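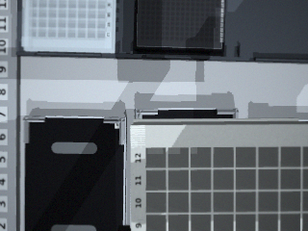

Lab Automation, Unit 6: Comparing grippers and controllers on the deck simulator

Handout, March 8, 2023

Read before lab. Bring a copy, the bench machines don't print.

What we're doing

Two grippers, two controllers, one deck. All in the simulator this week, real arm in the second half of term. Grippers are the Goten (parallel, flat pads) and the Mrema (parallel, angled pads with a lip). Controllers are Parkora and the old Utcombe one. So four combinations. Each group runs all four. Don't split them up between groups, we did that once and the results couldn't be compared.

Deck conventions

Deck positions go by the ruler strip on the left edge. Numbers go UP toward the back of the deck. In the top-down view the strip reads 11 near the top, 3 near the bottom, digits printed sideways. Don't confuse with the row numbers printed on the big gridded plate, those are also sideways and also run past 10, different thing entirely. 12, 11, 10, 9 on the plate margin = plate rows. Strip numbers = deck. Half the bad pick coordinates I get come from mixing these two.

Back row: white multiwell plate, dark multiwell plate to the right of it.
Front row: black tip box, large gridded plate to the right of it.

Use these names in your log. Not "plate 1", "plate 2".

Render is grayscale on purpose. We are testing grip and motion, not color detection. Camera work is Unit 8.

Part A. Grip test

Target is the white plate. Leave the others where they are.

Load the deck file. Pick gripper. Set opening wide enough to clear the plate on both sides, then close to contact. Lift 30 mm. Hold. Lower. Release. Record:
- did it pick, yes/no
- shift of the plate on release, in mm, from the sim readout
- any contact warning, copy the text of it

Thirty runs per combination. Seed changes on every run automatically, leave that setting alone. If a run crashes the simulator (not the gripper, the program) throw it out and do another, but write down that you did.

Plate sits in a recessed slot. Fingers have to come in above the slot edge. The Mrema has the lip, so lower approach needed than you'd think, and this is where it hits the rail if your z is off. Check z first with the slow mode.

Part B. Move test

Same pick, then carry the plate over the light band in the middle of the deck and back to its own slot. No set-down in between. Path must clear the tip box holder. It has raised corner posts and they are in the collision model. Yes they count.

Speed setting 100 for all combinations. Parkora takes this as percent, Utcombe wants the raw value, enter 2000. Same speed in the end. If you put 100 into Utcombe the arm crawls and your run times out, and people always ask me why.

Record time for the full move, number of collision warnings, final shift.

A note on shadows. You'll see big angular patches across the light band, a dark one under the dark plate and a bright wedge slanting up to the right. Lighting only. Not geometry. Don't route around them. The diagonal shading across the gridded plate is the same, ignore.

Part C. Controllers

Short one. Keep the Goten on, run Part B again on each controller with the waypoint smoothing off. Compare to your smoothing-on numbers. One paragraph. What I want here is what changed at the turn, where the path comes off the plate and swings over the band. Look at the joint plot, the third joint especially.

Utcombe saves its plot to the temp folder and wipes it on exit. Copy it out before you close teh window.

Terms

Approach height: z where fingers stop before closing.
Contact: both pads touching. One pad is not contact, it's a push.
Shift: distance between plate center before and after. Rotation is reported seperately, log it too.
Teach point: saved position. Parkora calls it a mark.

What to hand in

One log file per combination, four total, plus the Part C paragraph and the two joint plots. Table at the top of the report: pick rate, mean shift, mean move time, warnings. Then half a page on which gripper you would put on this deck and why. Say what you'd want to check on the real arm before trusting it. The sim has no pad wear and its friction is one number for everything, so a good pick rate here only goes so far.

Deck file is number 3785 in the course folder. Older versions have the tip box and gridded plate swapped. If your front row doesn't match the names above you have the wrong file.

Common mistakes from last time
- gripper changed in the menu but not reloaded, so whole log is the wrong gripper
- shift in cm
- slow mode left on for Part B
- averaging failed picks in as zero shift. Leave blank.

Questions to the course board, not email. Reports due before the Unit 7 lecture.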